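Call for participants: does a tidier home really make you calmer?

Balville Household Study, posted 8/31/22

You have read the articles. Clear your worktop, clear your mind, sleep like a baby by February. I have read them too, and I have yet to find one that tested the claim on people who weren't already paying for a course.

So we are looking for 100 adults in and near Balville who are willing to sort out one messy part of their home, or to leave it exactly as it is. You don't get to choose which. Half the group will be told to tidy, the other half to carry on as normal, and both will fill in the same short diary for 4 weeks.

You should be over 18, living at your present address until the end of February, and able to come to 2 meetings at the Sobczak Building. You don't need to be untidy. We would quite like a few people who think the whole thing is nonsense - believers are easy to find. 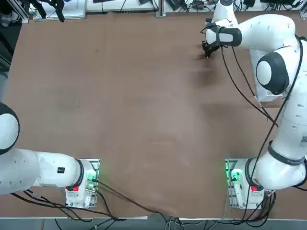
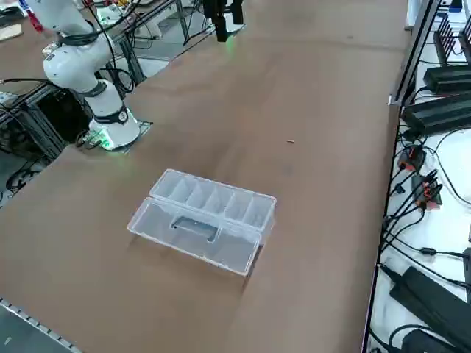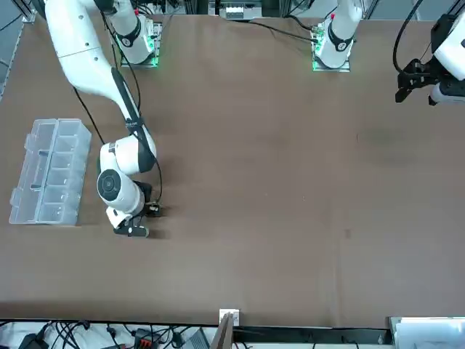
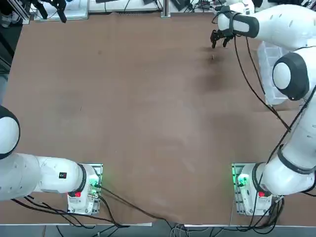 The diary asks about sleep, temper and time spent hunting for keys. It does not ask whether you feel "lighter". If you are put in the tidying group, you can use whatever you have at home, and a see-through plastic box with a lid, like the one standing open on the brown table in the second picture, is plenty. Please don't go shopping for the study. Buying storage is a hobby of its own and would muddle the results.

We pay travel costs and a small fee at the second meeting. Nobody selling storage or home advice is funding us, and none may take part.

To apply, write to Kuo-hua Yang, Balville Household Study, PO Box 1098, with your age and one line on the worst drawer you own. Photographs of it are not required.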